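Villthorpe House: Kitchen and Dining FAQ

Is cutlery provided?
Yes. Knives, forks, soup spoons and teaspoons are in the top drawer. The patterns don't all match.

Where are the grater and the cooking utensils?
Hanging on the wall next to the range hood.

Do I have to use the hood?
Please do when frying.

Can the cutlery go in the dishwasher?
Anything silver or gold in color is washed by hand.

Wall by the stove, and the table with the pink cloth:
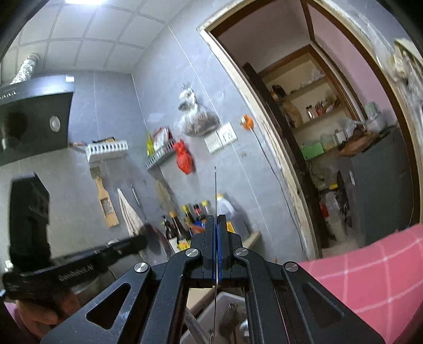
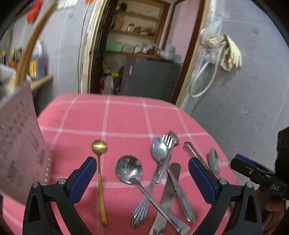 What if something is missing or broken?
Leave a note for Akinyi Mwakalinga or call extension 431. Replacements take 2 days.

Can I bring my own pans?
Yes. Take them with you when you check out.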